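Nisturport Evening School of Automation
Handout 2: Showing the task to the arm
Prepared by Daniyal Khattak, August 12, 2020

Before you come to the lab, please read this handout one time from start to end. In the lecture we spoke about two ways to show a task to a robot. Today we repeat them shortly and then we look at what the wrist camera records.

Guiding by hand

You press the release button, the joints become soft, and you move the arm with your own hands. This way is easy to learn. The force goes directly to your fingers, so you feel when the tool touches something. The weak side is that your hands and sleeves come into the camera picture, and later the robot must work without them. In April one group had to delete a full afternoon of recordings for this reason.

Remote control

You sit at the desk and hold the small leader arm, which we call Plirau. The big arm copies your movement with a short delay. Your body stays out of the picture, but you feel no contact. Most students push too hard in the beginning. Move slowly near the table and stop when you are not sure – the recording can be longer, this is no problem.

What the wrist camera sees

The wrist camera turns together with the hand. When you turn the wrist, the whole view turns also, and a straight table edge becomes a diagonal. During a fast move the picture becomes soft. Very often the object is only partly inside the view.
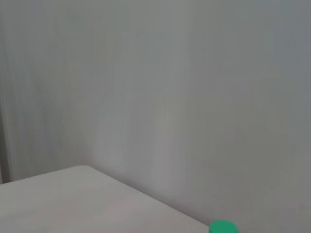

With such a view the learning program has little to hold on to. A plain wall gives it no points to compare, and a pale table before a grey wall gives only a weak edge. The strong color is useful, but when only the top of a green object is inside the view, it is hard to judge the distance. Therefore begin the approach earlier and keep the object in the view while you come closer.

Rules for recording

Start each demonstration from the home position.
Use one smooth movement, without corrections back and forth if possible.
Change the place of the object a little between two demonstrations.
Write failed attempts in the log also. Do not delete them yourself.

Each group records 28 demonstrations. One demonstration may have 600 frames at most; after this the Prumero software closes the file.

Homework

Open one of your own recordings and find the first moment when the object leaves the wrist view. Write down what your hand was doing – turning, lifting or going sideways – and how you would do it differently. Half a page is enough. Bring it to the next lab in room Correa.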